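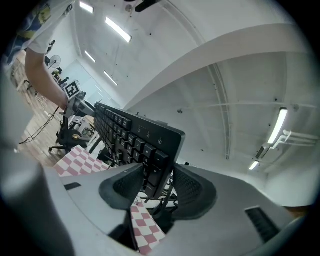
Ticket 2056: Bimanual handover demos, keyboard episodes rejected at the pose check
Project: Grarine
Site: Varkville lab
Component: trajectory extraction, two-gripper sessions
Status: Open, workaround in place
Priority: 2

Summary
Keyboard episodes from the Varkville sessions fail the relative pose check between the left and right grippers. Each gripper's own trajectory looks fine when replayed alone. Put together, the distance between them drifts while both are holding the same object. A keyboard doesn't stretch, so the error is in our poses.

Steps to reproduce
Check out the November branch of the extraction code. Run the keyboard set with default settings. Open the pair report and look at the grasp segment, from second gripper closed to first gripper open. The distance curve should be flat. In the failing episodes it slopes, and in a few it jumps.

Expected
Gripper-to-gripper distance stays constant through the grasp segment, within the tolerance in the config.

Log

Entry 1
First guess was clock offset between the two recorders. Re-ran the sync step using the gripper closing events. The offset was already small and the slope didn't change. Ruled out.

Entry 2
Checked the lens calibration files. The Stuleck export had swapped the left and right files for one session. Fixed the export and re-ran. That session improved, the others were never affected. Keeping this ticket open for the rest.

Entry 3
Looked at the feature tracks during the lift. With a long object held up in the fingers, a large part of the view is object and gripper, and both move with the camera. The tracker picks up the key legends on the numeric pad as strong corners and treats them as part of the room. The gripper body is already masked. The held object isn't. What remains for the room is mostly ceiling, floor and the far shelves.
This fits the slope. If enough tracked points are fixed to the hand, the estimate says the hand moved less than it did.

Entry 4
Tested the idea on the cup and folded towel sets from the same sessions. The cup set passes. The towel set mostly passes, with failures only where the towel is held close in front of the lens. So it follows how much of the view the object takes up.

Entry 5
Tried a fixed mask over the area between the fingers. Result: almost all of the keyboard episodes pass the pair check. Side effect: the approach phase gets worse, since the table texture seen between the fingers is useful before the grasp. Don't make this the default.

Entry 6
Changed the mask so it switches on when the gripper closes and off when it opens. Approach phase is back to normal. Grasp segment is flat in the episodes that passed under Entry 5. The remaining failures fall into 2 groups:
a) The object swings toward one side and leaves the masked area.
b) The other gripper's marker is in view and moves a lot. Its corners are also picked up as room features.

Entry 7
For (b), added a detector pass that finds the square marker and masks it with a margin. Works when the whole marker is in view. Near the edge of the lens the marker is too distorted for the detector and the corners leak back in. Gill has an undistort step that might be reusable for this. Not tested yet.

Workaround
Use the setting that ties the mask to gripper closing, and turn on marker masking. Drop any episode that still fails the pair check. Do not hand-correct poses. Do not train on the keyboard episodes exported before 2025-12-08.

Remaining work
- Replace the fixed mask shape with one that follows the held object.
- Try the Gill undistort step ahead of marker detection.
- Add the pair check to the upload script so failures show up the same day.
- Re-run the policy comparison for the handover task. The current handover numbers include bad episodes and should not be quoted.

Related
Left/right calibration swap in the Stuleck export (closed, see Entry 2).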